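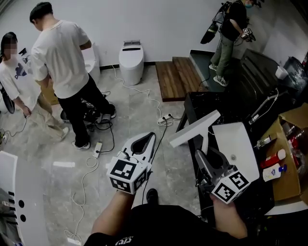

Count Rooms, Then Hours

Posted Fri 21 March by Reda El-Sayed

Most teams that gather handheld gripper data report their progress in hours or in episodes. Both numbers are easy to produce and both say little about what a policy will do in a bathroom it has never been in. I would like to see the number of distinct rooms reported first, with episodes per room next to it.

Our February set is a fair case. It holds 3511 episodes of bathroom tasks: picking up toiletries, working at the sink, wiping a counter. On paper that is a healthy set. Split by room, 3488 of those episodes came from one mock bathroom and the other 23 came from a second. A model trained on it learned that room well. It also learned where we keep the box.

The usual defense is that a mock room is cheap and several people can work in it at once. I accept the first part. The second needs care. When two operators record in the same space, each one turns up in the other's video, along with cords, power strips and whatever was left on the floor. Precious Malabanan, who reviews our recordings, argues that this clutter is useful variation. I think it is variation of the wrong kind. The cords move a little from day to day, but the counter height, the basin and the light do not, and those are what the arm has to cope with in a new home.

Tagged grippers make this easier to fix than it used to be. The tags travel with the tool, so a change of room costs a drive and a fresh calibration. We timed the calibration at Callell and it was a small part of the visit.

My proposal is a cap of 108 episodes per room for any one task. Past that, the operator packs up and goes somewhere else. Precious would set it at 248, on the grounds that new operators waste their first takes. Either figure would have changed how we spent February.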